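February
By the Hestmont Automation Desk

New handling rules for shared benches

The updated bench rules for hand-held grippers and small arms took effect at Drandham this month. They replace the two-page sheet that had been taped up in the Keltness lab. Most of the text is the same. The parts on liquids and on table layout are new.

Bottles must be capped before a gripper closes on them – this applies to water too. Toasters and other small appliances may share a table with a bottle only if they are unplugged at the wall. Towels go down folded. Check the marker squares on both fingers before each session and replace any that are scratched or peeling.

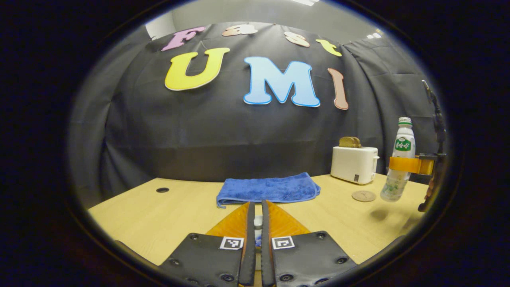
Do the rules apply to short sessions? Every session is covered, including a single trial run.

Finger pads are to be changed after 2,000 grips, or sooner if the edges show wear. The log sheet has a new column for this. Benches at the Araya site have until the end of the month to switch over, and old log sheets will be accepted there until then. Send questions to the desk by Thursday noon.

Recent items
Cable routing on overhead arms
Araya site: 19 benches rechecked
Log sheet, revised
Keltness lab hours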